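Notes from the propane line

December always sends me back to my fuel folder, and this year the folder is fatter than usual. I heat with propane, a lot of you do too, and my inbox has been full of one question: should I lock in a price now or keep paying whatever the truck driver's slip says? I don't have a perfect answer, but I've been on both sides of it, so let me tell you what I've seen (and grumble a little while I'm at it).

Three winters ago I signed a fixed-price plan with Furen. Price dropped six weeks later. I paid the higher number all season and sulked. The winter after that I went without a plan, and of course that was the cold one, when everybody's inventories got drawn down and the per-gallon price jumped between my first fill and my second. So this year I went with a capped plan from Oltero. You pay a fee up front, the price can't go over the cap, and if the market falls you get the lower number. The fee stung! But I sleep better. 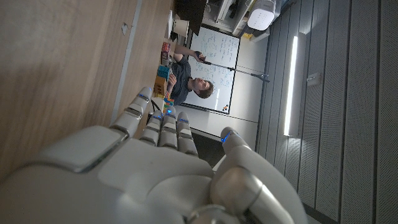
What moves the price, anyway

Most of our propane comes out of natural gas processing, with some more from oil refining. When drillers are busy there's usually plenty of it, and you'd think that would be the end of the story. But a good share of it goes overseas now, so a cold snap in somebody else's country can land on your bill. Then there's crop drying. If the corn comes in wet, the dryers run day and night in the fall and pull down the same supply we're all waiting on. And then there's plain old trucking, which is where I think our area really gets pinched. The Tiongson terminal is the nearest one to most of us, and when it backs up, drivers sit in line for hours.

I asked at the Oltero office how much they had on capped plans this season and was told 3,867 accounts, which is more than I'd have guessed for an outfit that size. They also told me they like to fill at 30 percent on the gauge. I used to let mine drift down to 15 and feel clever about it. Please don't do that in January.

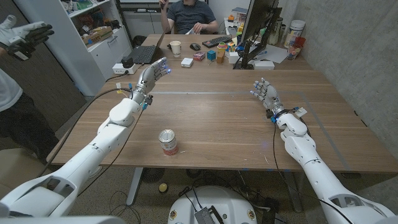

Aroha Kereama wrote in to say that the cap matters less than the delivery terms: "My plan had a great price on it, and then I read the back page and found they had 90 hours to get to me after I called. Ask about that before you ask about pennies."

She's right, and I should have put it first. Ask too whether your plan makes you commit to a number of gallons, and what happens if you use less. Sturka wanted a neighbor of mine to prepay for far more than her little house burns, with no refund on the leftovers.

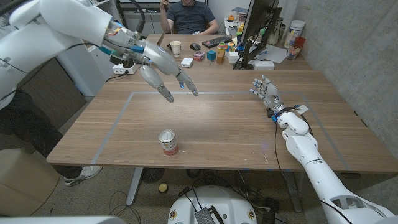 The other thing to ask is who owns the tank. If you lease it, you generally can't have another company fill it, so shopping around in the middle of winter isn't really open to you. I bought mine, and I won't pretend it was cheap, but I can call anybody I like. If you're leasing, dig out the agreement and look for the renewal date, because some of them roll over quietly.

Next month I'll get into tank gauges and why mine sticks. Keep the emails coming, and if you've got an old fuel slip with the price still readable, send me that too!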